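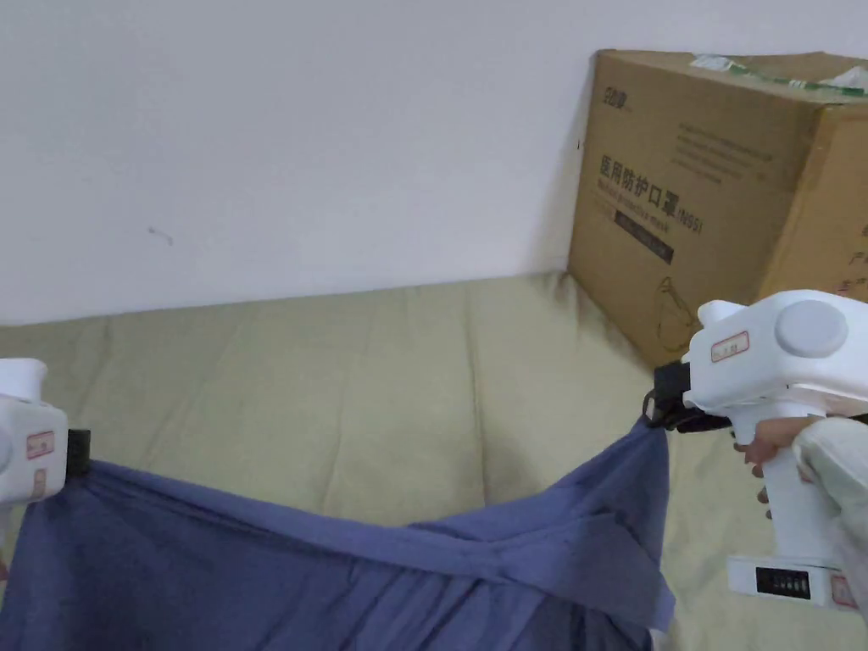

CHECKLISTS / HAND-HELD TEACHING

Home | Checklists | Training | Contact
Search this site Go

Kondell hand grippers: pre-session check, cloth tasks
Checked by: Kamol Limsakul, April

1. Jaws close fully and release when the trigger is let go. OK. Left jaw slightly slow; retest after 100 cycles.
2. Battery display on the handle base readable by the operator. OK.
3. Labels on head and base present. OK.
4. Fabric held near both upper corners before the first fold. OK. Let the middle sag; do not pull it taut.
5. Operator's fingers below the head, clear of the jaw. OK.
6. Box on the mattress kept back against the wall. OK.
7. Sleeves clear of the jaw. Comment: close-fitting cuffs preferred.
8. Rest break after up to 300 folds. Not yet logged.

Item 8 to be closed before the Didero set begins.

Comments (3)

Paweena Sitthichai: Item 1, which trigger spring was fitted?

Kamol Limsakul: The softer one, both sides.

luangrath_b: Does item 4 apply to towels?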